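**Garwood 50, tech notes from the pits.** Thread, 6/30/18.

1/ Entry list closed with two short of a full field. Street stocks and late models share the half-mile, late models go last. I was helping on the Bridlow car, so most of what follows is from that side of the garage.

2/ Rule change first. Minimum weight for the crate engine cars is unchanged, but left side percentage is now checked with the driver in the seat. Last season it was checked without. That moves the number more than people expect, and three teams had to shift lead before practice.

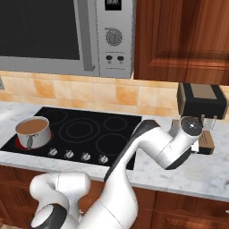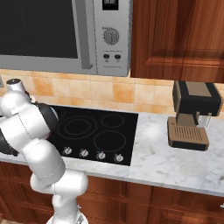

3/ Practice. Track was green after the rain and took a long time to come in. Stagger that worked in the first session was too much by the second. We dropped the right rear pressure and left the left rear alone.

4/ Shocks: the Helov car went softer on the left front rebound and was clearly better on entry. Exit was no different. They ran it that way all night.

5/ Gearing. Two schools of thought. One group geared for the restart and hit the chip at the flag stand. The other gave up the first 200 feet and pulled harder into turn 3. On a long green run the second group had it.

6/ Qualifying was single car, two laps, best one counts. Seon-mi Woo took the pole on her second lap. Her first was slower because she missed the bottom in turn 2, and you could hear her get out of the gas early.

7/ Correction to 5: a reply asked where I got 200 feet. Paced off from the start line to the first light pole. It is not a surveyed distance.

8/ Feature. First 20 laps ran green with very little passing. The outside lane had rubber in it but no grip below the patch in turn 4. Cars that tried to cross over there lost two spots each time.

9/ First caution was for a cut right rear. The restart order was argued for five minutes. The book says last completed green flag lap, and that is how they lined up. The call was right.

10/ Bridlow car pushed from lap 30 on. Stagger had closed up as the left rear built pressure. We should have started it a pound lower. Finished fifth, which is where it belonged on pace.

11/ Woo led every lap except three. She lost the lead on the second restart when she spun the tires, then got it back on the inside off turn 2 with no contact. Purse was $1614 to win, plus $800 from Son Machine for the pole.

12/ Tech after the race took the top five. Carburetor, spring height, weight, left side. All legal. The third-place car was close on left side and got rolled across the scales twice. Same reading both times.

13/ Tire wear, for those who asked: right fronts were corded on the inside edge on four of the cars I looked at. That is camber, probably half a degree too much for this surface. The compound held up fine.

14/ Next late model date is the 75-lapper. Same tire, same left side procedure. Bring a spare set of scale pads if you have them, the line for the track scales was long. I will post our setup sheet after the car is apart.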